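Jars, Cables and a Slightly Sulky Gripper

A spring with the Dralgate robotics club

I had promised myself I would only watch. That lasted until the second cup of coffee, when one of the students handed me the controls and told me to bring the arm down "like you're petting a cat." I don't have a cat, and I went down like I was ringing a doorbell. The arm stopped itself, thank goodness, and everybody was very nice about it.

The Dralgate club has eight members this year, all in high school, and they've been at it since March. Their project is called Flurnov (the name came out of a vote that got silly) and the idea is a gripper that can work in an ordinary home. Most student robots I've met pick up foam cubes from a taped square. These kids wanted marble floors, shiny things, clutter – all the stuff that makes a robot's life hard.

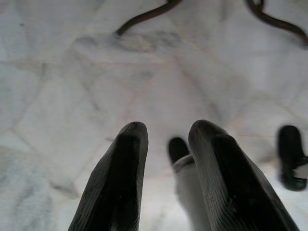 Gripper's-eye view: ridged fingertips over the marble, with cables across the top.

Marble is a bigger pain than I would have guessed. The veins fool the software, which will happily decide that a gray streak is an object and go after it. Seams between tiles are nearly as bad. The club has been building its own set of practice recordings to teach the thing better manners, and when I visited they were up to 1,127. Each one is a short run of somebody steering the arm by hand, and yes, they do get bored, and yes, there is a snack rule (five good runs, then you may eat).

What I liked best was the arguing. There was a long and very cheerful fight over fingertips, with one camp wanting softer pads and the other wanting the ridges left exactly as they are. I was asked for my opinion and I picked ridges, mostly because the ridges people were sitting closer to me. 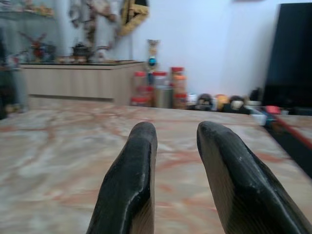
Tabletops are a whole different chapter. A jar with a red lid is a pretty friendly target, all in all, but put three of them close together and the arm has to choose one and leave its neighbors alone. Then there's the edge of the table, which the students talk about the way sailors talk about rocks. They've set a slow zone near it, and I must have heard "slow zone!" yelled across the room a dozen times that afternoon.

The next big date is Wed 9 May, when the club takes Flurnov to the Birkolon Open. Teams get two attempts at a tidying task and don't see the objects beforehand, so there's no memorizing your way through. The Karunaratne Cup goes to the best newcomer, and this bunch would very much like to bring it home. I've already asked for the day off.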